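Ticket 142
Subject: Laundry corner, shirts coming back creased and a basket that eats socks
Opened by: Aileen Espiritu
Assigned to: Colin Ellwood
Status: Open (again)
Date: 2026-02-13

Aileen Espiritu wrote:
Two complaints, one ticket, as the form only lets me be annoyed once. First, the printed shirts go on the shelf with creases straight through the print. Second, things go into the white basket and are not seen again until the season changes. The red cloth has been in there long enough to vote.

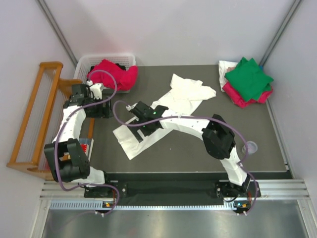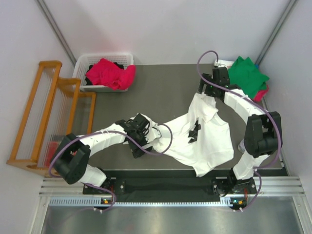 Red cloth in the first one, white garment with the black print in the second.

I have asked people to fold on the table and keep the basket for things waiting their turn. Everyone agreed warmly and went on as before. Please advise, or at least sympathize.

Colin Ellwood wrote:
Sympathy granted. A few questions before I touch anything:
1. Are the shirts smoothed out before the first fold, or does the first fold happen wherever the shirt lands?
2. Who empties the basket, and down to what?
3. Which folding card is on the shelf door? There were two at Condness, and they disagreed about sleeves.

Aileen Espiritu wrote:
1. Wherever it lands.
2. Whoever needs something out of it, down to the thing they needed.
3. Both cards. One is taped over the other, so it depends how the tape is feeling.

Colin Ellwood wrote:
Took down both cards and wrote a new one:
Lay the shirt print side down. Pull the hem, then the shoulders, until the middle is flat. Sleeves in, sides in, bottom up to the collar. If it looks like a napkin, start over.

Tried it on 30 shirts from the Tusent order. Creases across the print on 5 of them, all from the end of the pile, when I was thinking about lunch. Calling that operator error.

Huệ Trình wrote:
Can we talk about the basket? Its problem is that it has a bottom. New things go on top and come off the top, and whatever is underneath retires. I suggest tipping the whole lot onto the table before starting, every time, black things included. Dark cloth at the back of a basket is basically invisible to anyone who doesn't want to fold it.

Colin Ellwood wrote:
Agreed. Added to the card as step zero: tip it all out.

Sérgio Veloso wrote:
Did step zero this morning. Found one glove and a tea towel from Bañez that we were billed for losing. Did not find the other glove. Folded everything except the glove.

Also, the big white shirts are too long to lie flat if you start at the front of the table. A corner goes over the side and drags the rest crooked. Start farther back.

Colin Ellwood wrote:
Good catch, on the card now. Closing this.

Aileen Espiritu wrote:
Reopening. Creases are much better, thank you. The red cloth is back in the basket. It was folded, it was on the shelf, I saw it there — and now it's in the basket.

Divina Estrella wrote:
That was me. I thought it was dirty.

Aileen Espiritu wrote:
Is it?

Divina Estrella wrote:
Well, it is now. I wiped the shelf with it.

Colin Ellwood wrote:
Leaving open. Divina to wash the red cloth, Sérgio to keep looking for the glove. The next delivery from Jastanico is up to 300 pieces, so I'd like the basket empty before it gets here.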